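About Brirurer

We're a small outfit asking one stubborn question: can a machine do the boring jobs yet?

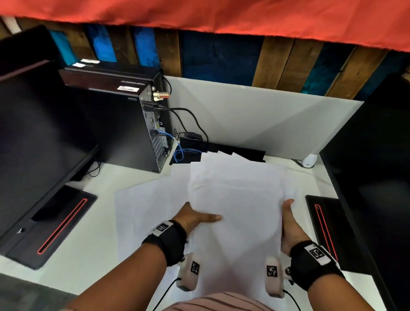
Orysia Stetsiuk wrote to us after reading an earlier version of this page, and she didn't muck around. She said she'd been promised a robot that folds the washing since she was in primary school, she still folds it herself, and could we please tell her in plain words whether she should keep waiting or just buy a bigger cupboard.

Fair enough, Orysia! Buy the cupboard. But stick with us, there's a bit more to it.

I started Brirurer after a long stretch running the back office of a print and mailing shop, where I spent a silly amount of my life squaring up paper. You wouldn't think a pile of white sheets could be hard. You fan it, you knock it on the desk, you lay your fingers flat on top so it doesn't slide, you pinch the edge with your thumb and off you go. I did it while chatting on the phone (usually with a cuppa going cold beside me). Then a salesman came through with a brochure for an arm that could supposedly do the lot, and I asked him what happens when two sheets stick together. He said he'd get back to me. I'm still waiting on that call.

So that's how we got into it. These days we test chore machines for households and small workshops, and we write up what we find in normal language. We don't sell the machines and we don't take a cut from anyone who does. Our customers pay us a flat fee, we go through the jobs they'd like to hand over, and we tell them which ones are worth a crack.

We've looked at 387 separate chores so far, and we keep the lot in a big running list we call Preltora. Every chore gets broken down the way a person does it with their hands, step by step, before we let a machine anywhere near it. Wiping a bench, loading a dishwasher, sorting screws, putting the bins out, stacking paper, pairing socks. Of all those, 13 are ones I'd happily leave a machine to do while I popped down to the shops. Floors are most of that. Flat floors, too – if you've got a shaggy rug and a dog, ring me first.

The rest sit somewhere between "nearly" and "no way". Rigid things in known spots are going pretty well, and on a shop floor where every box is the same size you can get real value out of an arm. Floppy stuff is where it all comes unstuck. Paper, cloth, plastic bags, cables, lettuce. A tea towel never lands the same way twice, and a person sorts that out by feel without noticing they've done it. I think that'll change. I've changed my mind on a few jobs already, and I had to move one from "no way" to "nearly" in February, which made the whole office very smug because they'd been telling me so for months.

We're based upstairs from the Demchenko joinery, who let us borrow their offcuts and their honest opinions. There are three of us full time, plus whoever we can talk into pairing socks. We've got a regular arrangement with Skudico, a packing business down the road, and they let us try things out on their line before the morning orders come through. They're very patient people.

A full home visit is $525, travel included if you're local. You'll get a written list of your own chores, colour coded, with our favourites at the top and the hopeless cases at the bottom. Ironing has been at the bottom of every one so far, sorry.

If you've got a job you're sick of, send it in, even if it's a weird one. We love the weird ones! Tell us how often you do it, what you use and which bit drives you up the wall. I read all of them myself and I'll write back, though it can take me a week or so if we're flat out.

Page last updated May 2022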